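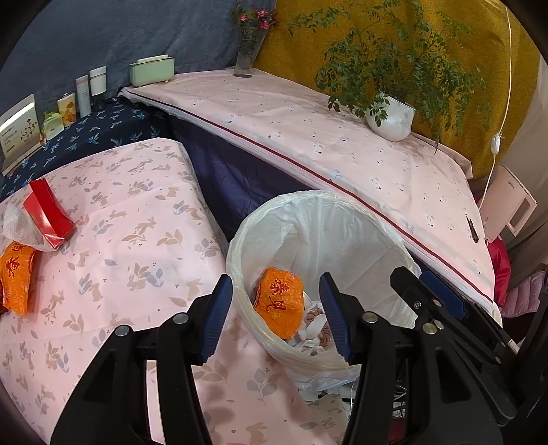 Magazin > Gesellschaft > Protest und Recht

Die Demonstration in Skodthorpe war für 400 Personen angemeldet. Erschienen sind nach Zählung der Veranstalter mehr als 3.000. Für die Bewertung des Einsatzes ist diese Abweichung zentral, denn die Auflagen zur Route bezogen sich auf die niedrigere Zahl.

Am Overgaard-Platz schloss die Polizei gegen Abend eine Kette. 111 Personen wurden festgehalten und einzeln erfasst. Riaan Lekota, der die Betroffenen juristisch berät, hält die Maßnahme für fehlerhaft: Eine Auflösung der Versammlung sei über Lautsprecher nicht hörbar verkündet worden. Im Einsatzprotokoll ist die Durchsage vermerkt, allerdings ohne Uhrzeit. 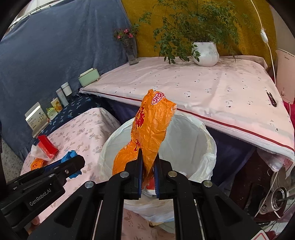 Wie lange dürfen die erhobenen Personalien gespeichert werden?

Maßgeblich ist der Zweck der Erhebung. Entfällt der Verdacht, sind die Daten zu löschen; den Antrag stellen die Betroffenen schriftlich.

Die Initiative Trodier hat bisher 123 solcher Anträge vorbereitet, darunter zwölf aus früheren Verfahren. Eine Entscheidung liegt in keinem Fall vor.

Kommentare

lernix_sued: Die Durchsage war an der Nordseite zu hören, aber unverständlich.

Guðlaug Kvaran: Gilt die Löschung auch für Videoaufnahmen?

M. T.: Mein Antrag liegt seit Mai bei der Behörde. Bisher nur eine Eingangsbestätigung.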